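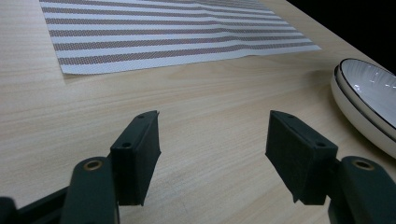

The Curow Dinner

It is the practice of the firm of Pruleo to prepare a written account of every event at which the number of guests differs from the number contracted. The account that follows was prepared by Anselmo Miranda, senior coordinator, and was placed in the file for the Curow Society's anniversary dinner, where it may still be read by any employee who signs for it.

The Society engaged the firm in January. Its letter requested dinner for 200 at the Lo Presti Rooms in Clolton, with a string trio, a lectern, and a head table of four. The letter was signed by Chanida Kaewkla, President. A deposit accompanied it. The firm replied with its standard terms and assigned the matter to Mr. Miranda, who had at that time handled three dinners at the Lo Presti Rooms and was familiar with the freight elevator.

Mr. Miranda requested a guest list. Mrs. Kaewkla answered that the Society did not keep one. Members came or they did not, she wrote, and it had always been considered impolite to ask. Mr. Miranda explained that place cards could not be printed without names. Mrs. Kaewkla agreed that they could not, and asked that the cards be left blank and of good quality.

He ordered 200 blank cards.

In the following weeks the firm wrote to the Society on the subjects of parking, allergies, the order of speeches, and coat storage. Each letter was answered by return mail, in ink. The Society had no view on parking. It wished for fish. There would be one speech, and it would be short. Concerning coats, Mrs. Kaewkla observed that the evening might be cold and that the members were mostly older than they had been, and she asked whether the coat room might be heated. Mr. Miranda made inquiries. The coat room could be heated. 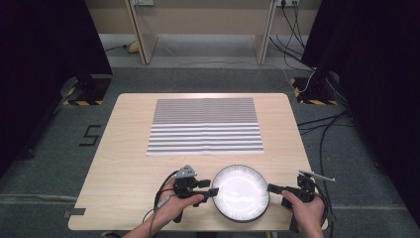
A round white dish at the near side of the table, with the striped sheet behind it.

The coordinator's notes from the site visit are brief. Mrs. Kaewkla arrived by bus, declined coffee, and walked the length of the main room twice. She asked to have the lectern moved closer to the windows. She then asked to see a chair, sat in it for some minutes, and pronounced it acceptable.

Mr. Miranda used the occasion to raise the matter of numbers. The firm's terms allowed a reduction without penalty until the end of the month. He had by this time searched the public record and had found the Society mentioned in connection with a flood, a footbridge, and the planting of trees along the Curow, all of it a long time ago. He did not mention this. He asked only whether she felt confident of the figure.

"It is the number who worked on the bridge," Mrs. Kaewkla said.

"And the number who will be dining?"

She replied that she would not care to be the one to take anybody's chair away. Mr. Miranda recorded the figure as unchanged and obtained her initials.

He reported the conversation to the firm's director that afternoon. The director reminded him that a client was entitled to pay for what a client ordered, and that the kitchen should be instructed accordingly. Mr. Miranda instructed the kitchen to prepare 200 covers. He also wrote, on his own authority and on the firm's stationery, to the church, the lumber yard, the high school, and both pharmacies in Clolton, stating that persons connected by family or friendship with the building of the Curow footbridge would be received at the Lo Presti Rooms. He enclosed no reply card. A copy of the letter is attached to this account, as is the director's memorandum concerning it.
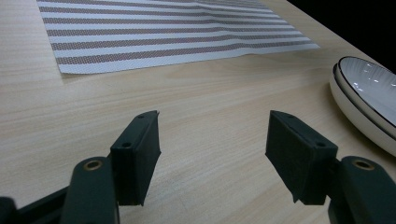
The Evening

CLOLTON, April, 5:40 p.m. The trio was in place. The coat room was warm. Mrs. Kaewkla stood at the door in a dark green dress and would not sit.

At six there were four people in the room who were not employed by the firm or the house. One of them had worked on the bridge. He had been the boy who carried water, and he told Mr. Miranda so at once, as if he expected to be asked for proof. He was given a card and a pen, and after some thought he wrote on it the name of his foreman and set it at the place beside his own.

By half past six others had begun to come. They came in twos and then in families. A woman from the lumber yard brought her mother's gloves in a paper bag. A teacher brought a class photograph and asked where it should go. Each was handed a card, and when it was observed what the first guest had done, most of them asked for a second.

Service began at seven. The coordinator counted 80 guests seated. He also counted the cards, and there were none left in the box.

The fish was well received.

Mrs. Kaewkla spoke from the lectern by the windows, from which the lamps on the bridge could be seen. She thanked the house, the kitchen, and the musicians. She said that the Society had met its number. She then read the cards aloud, walking from table to table to do so, and Mr. Miranda carried the lamp.

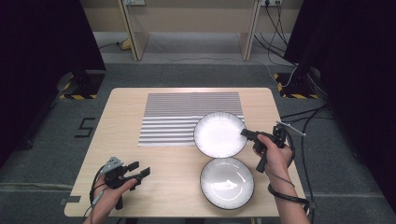

CLOLTON, May

The account was settled in full. The Society's check arrived with a letter requesting that the Lo Presti Rooms be held for the same evening next year, on the same terms, with the lectern where it had been. The firm has confirmed.

The director has ruled that the difference between guests contracted and guests served be entered in the ledger as 120. Mr. Miranda has asked that his objection to this entry be noted, and it is noted. The cards were returned to Mrs. Kaewkla in their box. One was kept back at her request and is enclosed with this file. It is blank, and of good quality, and she asks that it be held for Mr. Miranda until he has decided on a name.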